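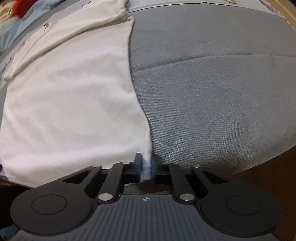 Figure 3. Corner pick on white cloth over the gray cover. The linkage is near the closed end of its travel.

4.2 Setup and upkeep of the hand-held unit

Most reports on hand-held grippers give the opening width, the number of episodes and very little else. We had assumed, from the same reports, that a parallelogram linkage with pinned joints could be built once and left alone. Our records do not support that. Between the first acceptance check and July 27, 2022, the unit used for the cloth work went through 1,245 logged grasps, and we opened it up far more often than the supplier's sheet suggests anyone should.

The unit came from Grikix as a kit and was put together by one of us (Manalastas). The fingers are driven through inner and outer arms on each side, each arm turning on metal pins. In a new unit the two fingers stay parallel over the whole stroke, at least by the drawing. Ours were parallel when fully open and slightly toed in when closed, which on a rigid block hardly matters and on a single layer of cloth matters a good deal. A toed-in pair holds the fabric by one edge of the pad, and a light tug sideways then rolls it out. We first blamed the pads and replaced them twice. The fault was in the pins, two of which had been seated short of full depth.

After that we adopted a fixed routine. Before each session the operator closes the fingers on a strip of thin paper and pulls it from both sides. If the pull feels different left to right, the unit goes to the bench. All pins are pressed home again every 300 grasps, whether or not the paper test has failed. The housing is wiped with a dry cloth only. An earlier version of the routine called for a drop of light oil on each joint. Oil reached the pads within one session and marked a test cloth, and we dropped the step. We would not recommend it, although Postar lists it as standard care for a similar linkage.

Pad wear is harder to judge. Petrauskas and Żak each rated the same 32 used pads as "keep" or "replace" by eye and agreed less often than we would like to admit in print. A gauge reading of pad thickness was no better, as the surface goes slick well before it gets thin. For now we replace pads on a count and accept that some good ones are thrown away. The claim that worn pads can be spotted during normal use, repeated in the Kyriakidis manual, should be treated with care until somebody tests it.

Corner picks of the kind in Figure 3 became our preferred check after any repair. The operator takes a corner of the cloth where it lies on the cover and gathers it into a small bunch between the fingers. It is an unforgiving task for a gripper that is out of line, because so little material is held. Virág has argued that the check is too dependent on the operator's wrist, and he may be right. Two operators using the same freshly pinned unit differed in their slip rate by more than the repair itself had changed it. We report the check because it is quick. Nothing in our data shows it to be precise.

Grasps taken farther into the cloth are a different matter. With the fabric already rumpled, the fingers close on a fold, or on several layers at once, and a badly aligned pair will often hold anyway. Work of this kind therefore hides faults. In the November records the unit passed nine sessions of rumpled grasps with one pin visibly backed out, and the fault came to light only when Marquez went back to corners. Motion blur adds to the trouble. When the hand moves quickly the fingertips smear in the video, and the gap between them can't be measured from the recording with any confidence. We tried to recover finger alignment from blurred frames and gave up. 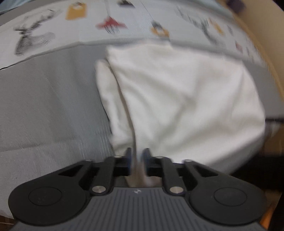 4.3 Limits of the maintenance record

The log was kept by hand until the second month, and entries before that are of uneven quality. Pin depth was not written down at all for the first two repairs. We also had a single unit, so wear that belongs to the design can't be told apart from wear that belongs to our assembly of it. A second kit, ordered through Fondilden, reached us too late to be included. Readers who want a service interval from this paper should take 300 grasps as what we did, with no evidence that 200 or 500 would have been worse.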